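How to Sort Out a Home Office Desk Without Losing a Whole Weekend

Posted 2025-04-27

Every April I get the same itch. The light starts coming in through the window over my desk, and all at once I can see the dust, the curled-up receipts, the cup of pens where maybe one in four still writes. If you have a desk like mine (and from your letters I know that plenty of you do!) then pour yourself something nice and let's get through it together. You don't need to buy a thing to start, and you can stop after any of the steps below and still be better off than you were this morning.

What you'll want nearby

A trash bag, a bag or box for recycling, a damp cloth, a dry cloth, and one empty cardboard box big enough to hold a stack of magazines. I also like a kitchen timer, but the one on your phone is fine if you can resist looking at everything else on there. I can't, so mine stays in the hallway.

Step 1. Clear one surface

Just the one. Take everything off the desktop and put it on the floor or the bed, in whatever order your hands find it. Please don't start reading the mail! Set the timer for 20 minutes, and when it rings, stop clearing and wipe the desk down, corners and all. My mother used to put a drop of dish soap in the water and I do the same.

Step 2. Deal with the paper

Paper is the slow part, so do it while you're fresh. I make three piles: things I have to act on, things I have to keep, and things that can go. The first pile should be small enough to hold in one hand. If it isn't, go through it again and be a little bit braver. Instruction booklets for appliances you no longer own can go. So can the envelope the bill came in, and the folded map from that trip to Sterncombe that you've been meaning to frame (I finally let mine go last year, and I've missed it less than I expected).

Anything with an account number on it gets shredded or torn up small. Anything you're unsure about goes in the cardboard box, and the box goes in a closet. Write the month on the lid.

Step 3. Gather like with like

Now for the little things, the tacks and rubber bands and clips and spare keys that seem to breed in the back of a drawer. Tip them all out onto a tray or a large plate and put each kind with its own kind before you think about where anything is going to live. I find it oddly soothing, and it's a good job for a child or for a long phone call with your sister.

Once you have your little heaps, you can choose containers to suit them. Jam jars work, and so do egg cartons, muffin tins and small drawers. I'd go for something see-through if you have it, as I never remember what I've put in a closed tin. Things you reach for every day should sit at elbow height or lower, and the ones you use at tax time can go up top.
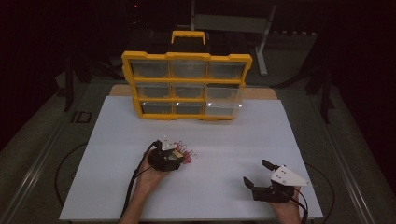
Zoi Andreadis wrote in to say she'd skip the labels for the first couple of weeks: "I labeled everything on day one and then moved it all twice. Now I use a scrap of masking tape and a pencil, and only make proper labels once I've stopped changing my mind." I think she's right, and I've gone over to masking tape myself.

Step 4. Test the pens

Keep a scrap of paper beside you and scribble with each one. Give a dry pen 2 tries and then let it go, even if it came from a nice hotel. Sharpen the pencils while you're at it, and wipe down the scissors, which get sticky from tape. A little cooking oil on the cloth takes the gum right off, followed by a dab of soap to take off the oil.

Step 5. Put back less than you took off

Put the lamp back first, then whatever you work on, then the action pile in a tray or an upright file. After that, add one thing that makes you happy. Mine is a chipped blue bowl that holds my glasses. Leave the rest on the floor overnight if you can stand it, and see in the morning which things you went looking for.

Keeping it up

I spend 5 minutes at the end of the working day putting things back in their places, usually while the kettle is on for supper. Some days I skip it, and then the next day takes a bit longer. If the action tray starts to lean, go back to Step 2 with a fresh cup of coffee and do the paper again before you touch anything else.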